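2004-02-20

Mix tapes, samples and a very happy week

I finally got the Baptista collection in the mail, all 36 tracks of it, and I have barely taken the headphones off! If you missed my rambling in January, Baptista is a net label that puts out nothing but sample-based music -- old radio jingles, scratched-up lounge records, bits of weather reports -- and everything on it comes with a note saying you can copy it, chop it up and pass it around. They even print the sources in the booklet. I read the whole booklet before I played a note.

My favorite so far is track 8, "Nostside," which takes one piano phrase and bends it until it sounds like a music box falling down the stairs. I played it for my sister over the phone and she asked me to play it again.

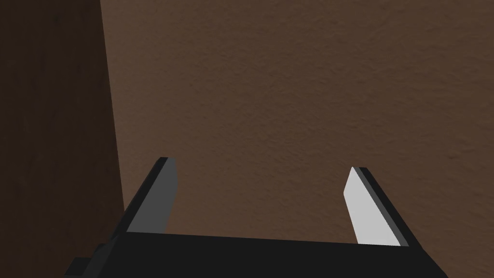

The part that really gets me excited is the permission note. I have been making tapes for friends for 18 years and never once thought about who owned what. Then last fall I wanted to put one of my own sound collages on this site, and I spent a whole evening trying to find out who had the rights to a four-second trumpet blast. The record company, Rarard, had been sold, and the people who bought it never wrote back. I ended up cutting the trumpet and humming the part myself (it's terrible, I love it).

With the Baptista stuff I can just start. I've already got a folder called Senen with 101 little clips in it, mostly drums and one wonderful cough. I want to build something slow out of them, maybe seven minutes long, and put it up under the same terms so somebody else can wreck it in turn.

If you have old records with spoken bits you recorded yourself, or home tapes you'd be willing to share, please write to me! Birthday parties are great. So are kitchens.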